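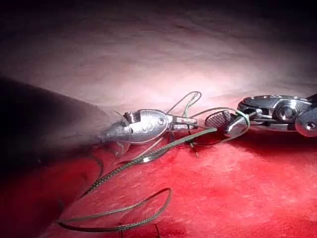 Ok so quick update before the April demo because three people have asked how the suturing thing is going and I keep saying "fine" and running away.

It's going ok. We can get two throws in now. Two! In March we had zero and a pile of tangled thread and Duván had a headache.

For anyone new, I'm in the surgical robotics club, we're the Stomholm team (named after a typo in our first grant form, long story, skip it). We get bench time on the two-arm setup at the Mindau lab in the evenings, after the grad students clear out, 6 to whenever. The job for this year's student challenge is a knot. One knot, tied by software, both arms, no human touching the controls once you hit go. Sounds like a weekend. We've been at it since fall.

What I do: the thread tracking. What Duván Alvarado does: motion planning, and most of the swearing. Everybody else rotates through labeling, calibration, and writing the report that we have not started. If you're reading this and you're on the report, hi, please start the report.

So, thread. I had no idea how much I would come to hate thread.

A needle is easy. It's stiff, it has a shape, you fit a curve to it and go home. Thread goes wherever it wants. It loops over itself, it goes under a jaw and comes out the other side and my code decides that's two threads. Then Duván's planner gets told there are two threads and picks the wrong one to grab. Then the arm very confidently closes on nothing. Did this for most of an evening. You start to take it personally.

Braided green is what we're using and I like it, the twist in it gives the tracker something to hold on to up close. On red it stands out great as long as the light's good. Soon as a loop slides off into the dark corner though, gone. My mask just stops. The planner thinks the thread ends there, which means it thinks the tail is way shorter than it is, which means it pulls way too far. I've now got a rule that says if a thread ends in a shadow, it didn't end, go look. Dumb rule. Works better than the clever thing I spent two weeks on.

Other problem is the shiny stuff. The instruments are basically little mirrors. Bright spots slide around on the metal when the arm rotates and the tracker loves them, it wants to call every one of them a piece of thread. Labeled 600 frames by hand to teach it not to. I did 500 of those. Not bitter. (The other 100 were Duván's and I had to redo some, he labels like he's signing for a package.)

We want 1000 by the demo. If you're a club member and have an hour, there is a sheet, put your initials next to a batch. Please zoom in. Please PLEASE don't skip the thin bits of thread just becuase they're annoying, the thin bits are the whole point.

Handoffs. This is where we're at this week. One arm holds, the other comes in and takes it, and the tips need to get really close without hitting. If they touch, the arm thinks it's found resistance and backs off, and it takes the thread along for the ride and your nice loop is wrecked. So we leave a gap. Too big and the thread sags out of reach, too small and clink. Duván's been tuning that gap by feel, I told him to write the numbers down, he wrote them on his hand, then he washed his hand. So we're tuning it again.

Textured grip pad on the jaw helps a lot btw. Thread doesn't slide so much once you've got it. What it does do is get wrapped around the jaw, and then you open up to let go and it doesn't let go. It just comes with you. We had a run that was going perfect, first throw down, second throw down, everybody leaning in, and the arm went to release and dragged the entire thing off to the side. Someone made a noise like a kicked dog. Might have been me.

Fix for that is a small wiggle after opening. Open, twist the wrist, back out. Looks ridiculous. Looks like the robot has something stuck to its shoe. But it clears more often than not, and when it doesn't there's a check now, if the thread moves with the jaw after opening then stop and try again. I wrote that check on the bus and it had a sign flipped so for one entire session it stopped every single time it worked. Good session. Very relaxing.

Depth is still bad. I'm not going to pretend. When a loop stands up off the surface the tracker mostly thinks it's lying flat, so the arm comes in too low and goes under it. The Espiritu team had the same trouble last year and they told us they just pushed every loop flat first before grabbing. We tried it. It's slow but it's kind of soothing to watch. Might be the plan for the demo if I can't get the height estimate to behave.

Stuff left, writing it here so I can't say I forgot:

Tail length when part of it is hidden.
The wiggle, with a cap on how many tries. Right now it'll wiggle forever.
Restart from the middle. If we drop it on throw two we have to go from scratch and that's a killer on the clock.
Third throw. Ha.
The report!!

Judging is on Fanow rules again this year, so partial credit for each throw that holds when they tug it, points off for tearing or yanking the tissue. Last year's team lost most of their points on the tugging. We've been pulling gentler and I think our knots are a bit loose because of it. Need to find the spot in between and I don't have a great way to measure that besides pulling on it myself and making a face.

Also somebody left the light on the rig turned all the way up after the last session and my whole calibration was off the next night. Blew out the pale areas completly, just white, no detail. Lost an hour on that, blaming my own code. There's tape on the dial now. Don't move the tape. If you move the tape, move it back.

People asked if this is stressful and yeah a bit, but it's also the most fun I've had at school? There's a moment when both arms are moving and the thread goes where you told it and it looks like somebody's doing it, somebody patient. Then it drops it. But the moment's there.

Ok bench time in twenty minutes and I haven't eaten. Demo's open to anyone, come by, bring snacks, don't stand behind Duván while it's running, he hates that. Will post the labeling sheet again tonight if I remember.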